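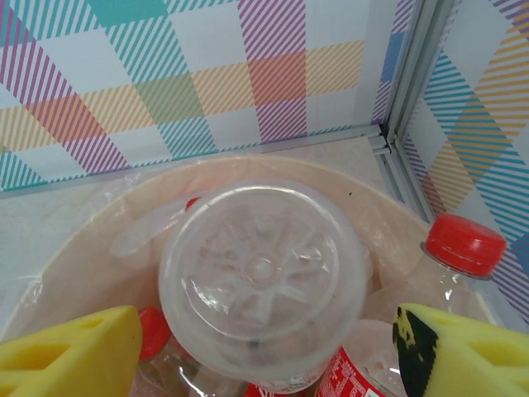
Slide 1. Bottles in the basin, with the bag already in place.

Good afternoon. My talk has 45 minutes on the programme, but I will try to leave time for questions. The subject is small: how we collect empty drink bottles at Brarkent, and why the container matters more than I expected.

(Wait for the people at the back to sit.)

When I started, every floor had a tall bin with a narrow mouth. People pushed the bottles in and the bin became stuck. Then somebody left the bottle on top, and the next person did the same. Please ask who has seen this at work.

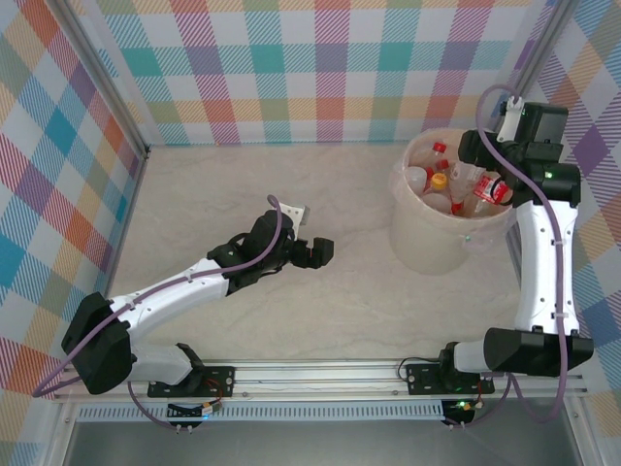
Maricel Evangelista
Recycling coordinator, Brarkent

Slide 2. Speak slowly here. A wide, round bucket is easier for the hand, and also easier to empty. We use a thin bag and fold it well over the rim. If the fold is too short, the bag slips down with the first heavy bottle. My colleague Kurniawati Ginting at Wibisono showed me to fold it by the width of a hand.
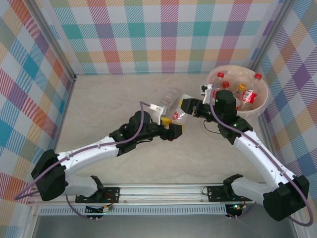

Caps are the question I receive most often. Our collector asks us to leave them on, but yours may ask the opposite, so telephone first. In the bucket on this slide the bottles have their caps on, red ones and one yellow-orange, and they stand or lean with the cap up. I like this way, it is simple to check from above. Labels we also leave. Do not spend time to peel them.

(If short of time, jump over the story of the Barovine kitchen. If not, tell it: 60 litre bags, too heavy, one broke on the stairs in December.)
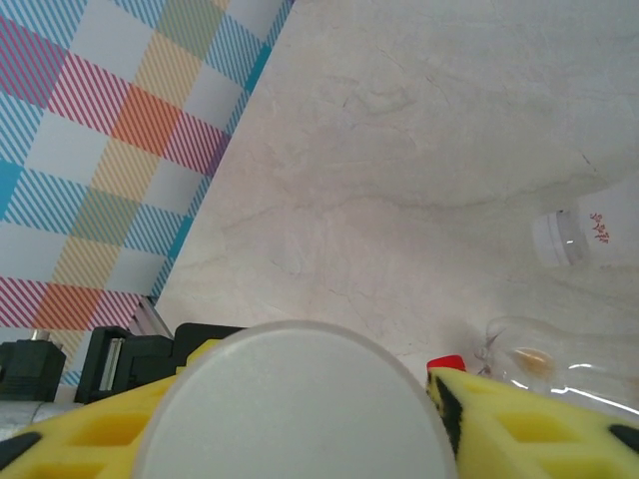
Slide 4. Checked pattern on the wall, in pink, orange, yellow, blue and green.

Last part, where to put the bucket. Choose a place near the table where people drink, on a floor which can be wiped. We moved ours 4 times before we were satisfied.

Thank Kurniawati. Questions. Handouts are by the door.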